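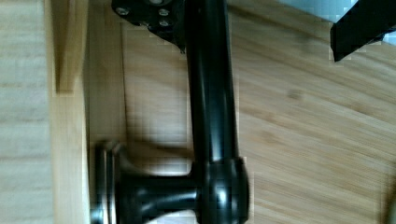
Black metal pipe and T-shaped fitting against a bamboo surface.

Product Review: Dodari Wall-Mounted Coat Rail
Reviewed by Despina Zacharopoulos

The Dodari rail was installed in the staff entrance in February and has been in daily use through the wet months. It is rated for loads of up to 50 pounds, and no sagging has been noted. Assembly requires one hex key — supplied — and two people. The printed instructions are brief, and the wall anchors should be replaced with better ones. The Wivent model costs less but is sold in one length only. Recommended for offices and small schools.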